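Madmont Technical Evening Program
Assembly and Fixtures, handout 2
Wen-hsiung Chien

Task boards: what do they measure?

You will be told that a task board measures assembly skill. I would like you to doubt that for the length of this handout. A task board is a flat base with a few parts on it: plates, blocks, slots, holes. Somebody completes the tasks, somebody else writes down a time, and a score comes out. The score is real enough. What it says about putting together a pump or a door lock is another matter.

Start with layout. Parts set out along a board already answer half the questions a worker would face at a bench. Where is the next piece? Which way up does it go? In the Lawal reading, trainees worked through the same board for 20 sessions and got much faster. The authors call this learning. I would call some of it memory for where things are, and the paper has no test that separates the two. 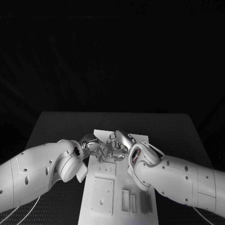
Then there is clearance. A round hole and a narrow slot look like two different problems, but either can be made trivial by cutting it a little wide. Always ask for the gap between part and opening. The Gronex sheet gives it for the hole and says nothing about the slots – I have written to ask, twice.

Height is treated even more casually. Blocks standing in a row get in each other's way, and a tall one next to a thin one changes how you can approach either. Reports tend to list the blocks as separate items, as if the neighbors were not there.

Last, the surroundings. A plain background and a clear table help whoever is doing the work. Benches at Irkus, where I spent some 38 months, had rags, mugs and the previous shift's screws on them. I have yet to see a board score corrected for that.

For September: read section 2 of Lawal again and find one claim that would survive a change of layout. Half a page, no diagrams. If you can't find one, say so and show where you looked. Hand it in at room 201.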